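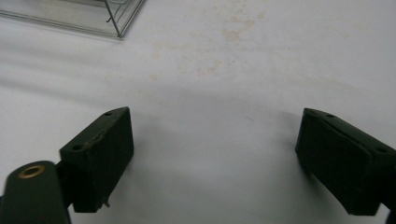

Replacement Finger Set for the Gustine Hand-Held Gripper

Sold as a matched pair, left and right, with hardware
Fits all Gustine hand-held grippers with the brass-ringed pivot
Dark green, matte finish
Updated November 18, 2024

If you have come to this page, the chances are good that you already own a Gustine and that something about the way it closes has started to bother you. Welcome, and please don't feel bad about it. Fingers are the part of the tool that meets the world, and they take the knocks for everything behind them. We have sold this set since the first Gustine went out the door, but the page you are reading was rewritten from top to bottom after a fault we had with the previous run of pivot screws, and we would like you to know about that before you order anything.

What went wrong

In March we began hearing from customers whose left finger had started to lean. The first was Kendra Lavoie, who runs a small demonstration bench at Belkadi and uses her gripper most of the working day. She wrote to us that the tool would pick up a cup perfectly well and then, a few minutes later, let one side of it slide. She had tightened everything she could reach, and it still came back. Two more letters along the same lines arrived before we had finished answering hers, and by then we had pulled the whole batch off the shelf.

Moataz Benjelloun took the returned tools apart at our shop. The screws that hold the left finger to its pivot had been supplied slightly short, so they caught only the last few threads. They felt tight in the hand. Under repeated squeezing they backed out a little at a time, the finger tipped inward at the top, and its upper edge began rubbing where it shouldn't. By the end, a finger could come away altogether with something held in it.

The affected run was 258 sets. No one was hurt, I'm glad to say, though a customer at Jirodberg lost a glass beaker and had a good deal of sweeping to do – we replaced the beaker and the fingers both, and sent a proper apology along with them.

How to tell if yours is affected

Look at the top edge of each finger first. Scuffing there, with a lighter, brownish streak showing through the dark surface, is the sort of mark worth following up. A streak by itself doesn't prove anything, as plenty of healthy fingers get scraped against a shelf or a box, but it is a good reason to go on to the next check.

Open the jaws all the way over a clear, light-colored tabletop and set the tool down gently. Take the left finger between your thumb and forefinger and rock it toward you and away. A sound finger has no movement you can feel. If it clicks, or if you can see a sliver of light open up at the joint, please stop using the tool and write to us.

Run a fingertip (carefully!) along the lower edge as well. Any small point or burr sticking down can catch on cloth and thin plastic, and it can scratch. Burrs were not part of the March fault, but we see them on older sets and we would sooner you found one this way than by snagging a sleeve.

Last of all, check the bag your fingers came in, if you still have it. The short screws were packed in bags stamped 24 in the corner. Bags stamped with anything else are fine. If the bag is long gone, and I know mine always are, send us the date of your order and we can look it up.

What has changed in this set

The pivot screws are now 3 mm longer and come with a thread-locking patch already applied. Ayman Hajji, who handles our purchasing, moved the order to a supplier called Bondeck, and every bag is measured when it reaches us and again before it leaves. It is slow work and it has put a little on the price, which I'm sorry about, but I sleep better.

The fingers themselves are the same shape as before. You can put a new pair on an old tool without adjusting anything else, and the two round holes along the top edge of each one are in their usual places, so pads and brackets you have made for yourself will still fit.

What's in the box

One left finger and one right finger
Pivot screws for both sides, new length
Hex key
Fitting card with drawings

Fitting the set

Unload the trigger and let the jaws rest fully open. Take off the old fingers one at a time, left side first, and wipe the pivot with a dry cloth. Seat the new finger flat before you start the screw, and turn it by hand until it stops. Only then use the key. Do the right side the same way, then squeeze the trigger slowly, with nothing in the jaws, and watch the inner faces come together. They should meet flat along their length.

Please don't reuse your old screws, even if they look perfectly good. Themis Konstantinidis on our bench tried it with a few of them to see whether the new fingers would hide the problem, and they began to loosen just as the others had.

Until your replacements arrive

A gripper with a loose finger shouldn't be used for glass, blades, hot liquids or anything held above a person. We would much prefer you put it in a drawer altogether. Extra tape around the joint won't help – it hides the movement and leaves the screw free to go on turning.

Price and free replacement

Anyone with a set from the 24 bags gets a new one free, postage included, with no need to return the old parts first. For everybody else the pair ships within 14 days of your order. Sudheer Chacko answers the letters about this set and will be pleased to hear from you, whether you have a wobble to report or would just like a second opinion on a scuff. A picture of both top edges helps him a great deal, so do include one if you can.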